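Finished the new translation of the Londora stories last night. Posting a few notes while they are fresh. It's a long thread, so mute me if you need to.

1/ The book collects short fiction by Sigrun Tangen, written over a stretch of years when she was working as a ferry clerk and sending stories to a newspaper. Londora is the made-up port town where nearly all of them happen. The English is by Reynaldo Cabrera. The publisher is Zultgate, a small press that mostly does poetry.

2/ It runs 318 pages including notes. I read it in order, which the translator asks you to do in his preface. I usually skip a preface until the end. This one is short and gives nothing away.

3/ The early stories are the weakest. Two of them hang on a letter arriving at the wrong house, and they resolve the same way. If you start there and get bored, go to "The Salt Office" and come back later.

4/ "The Salt Office" is the one I'd hand to anybody. A man is sent to close down a branch office and finds that the staff have been mailing in reports on salt that doesn't exist. He ends up writing one himself. It's eleven pages. The last paragraph is a list of weights.

5/ Tangen doesn't explain people. A character will walk out of a dinner and the next sentence is about the price of rope. You have to work out what was said from who is still sitting at the table.

6/ On the translation. I don't read the original, so take this for what it's worth. I had the old English version from the library next to me for three of the stories. The old one joins short sentences together and adds a lot of "however" and "indeed." Cabrera leaves them short.

7/ Example. Old version: "She did not, indeed, care to answer, and so returned to her mending." Cabrera: "She went back to her mending." I'm told the second is closer to what's on the page.

8/ He keeps the local word "sqalli" all through the book and never glosses it. It seems to mean a debt you owe to a neighbor, and also the visit you make to put off paying it. By the fourth story I had stopped noticing it.
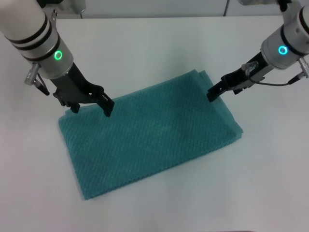 Wing-yan Tseng replied that leaving the word alone was a mistake, and that a reader who picks up one story in a magazine will have no idea what is going on. She would have used "dues" and put a note in the back.

9/ I see the point about magazines. "Dues" loses the visit, though, and the visit is the plot of at least three stories. In "A Chair for Rereo" the whole thing is one man going to the same house every evening and talking about his knees.

10/ I'd have taken a note in the back. There are notes for street names and coins, so the room was there.

11/ The long story, "Inventory of the Widow Aune," is the one reviewers have been quoting. It's told as a numbered list of household goods with 100 entries. Some entries are one word. Number 61 goes on for four pages and is really about her brother.

12/ I liked it less than I expected to. The form is clever and the middle drags. Entries 30 to 50 are mostly linens and I started skimming. Then something in the last ten sends you back to the linens, so don't do what I did.

13/ Somebody asked how funny it is. Drier than the jacket makes it sound. I laughed at the harbor board meeting in "Minutes," where they vote on whether the last vote happened. Most of the rest is closer to a straight face.

14/ Complaints about the book as an object: the margins are tight, and the story titles aren't printed at the top of the pages, so finding your place is a pain. No dates on the stories either. There's a chronology in the back, but it only covers her life.

15/ The dates would have helped. There's a change after the sixth story where she drops the narrator who keeps saying "I was told." I'd like to know if that was a year's gap or a week.

16/ Jonalyn Mangubat has a good essay on this in the afterword. She thinks the narrator was dropped after the newspaper cut Tangen's column space in half. Fewer words, so the go-between had to go. I buy it, mostly.

17/ If you only want to read three: "The Salt Office," "Minutes," "A Chair for Rereo." If you want four, add the last one, "Low Water." I won't describe it.

18/ There's one more volume planned, the novel, same translator. No date for it that I could find. My library has this one on order in paperback and the hold list is already open.

19/ Correction to post 4: I checked and "The Salt Office" is twelve pages. The list of weights runs over onto the last one.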